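Jerkdale Community Help > Food & Pantry

How long can I keep unopened packets past the date?

Posted by Trilok Sengar

My aunt moved interstate in November and left me the contents of her pantry. Most of it came from the Chinese grocer and I can't read the labels. Is there a way to work out what's still good without opening everything? I've got 14 packets and cartons to get through and would like to keep what I can.

Margit Major

Check whether the date is a production date or a best before. A lot of imported food is stamped with the day it was made, and the shelf life is printed somewhere else on the pack, so people throw out things that have a year left in them.
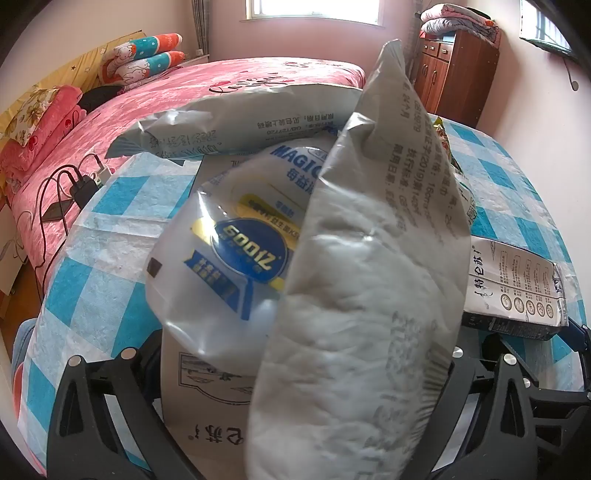 Shelf life is usually given as a number followed by the characters for months (个月) or days (天). You add that to the stamped date. On a white plastic packet like the big one on my checked tablecloth, it's in the small grey print – 24个月, so 24 months. The date stamp is often separate from the other print and can be faint or smudged, so tilt the packet under a good light. If you can't make it out at all, I'd put it in the bin.

Also check the crimped ends. If a seal has lifted or the packet has puffed up, don't keep it, whatever the date says.

Ottó Szalai

Just use the translate thing on your phone. Works fine most of the time. Mine struggles with shiny plastic so flatten it first.

Rozália Balogh

Agree with Margit. Once you've worked a date out, write it on the front in marker – day, month, year – and put the oldest at the front of the shelf. Milk cartons I'd be stricter with. I don't keep those past the date.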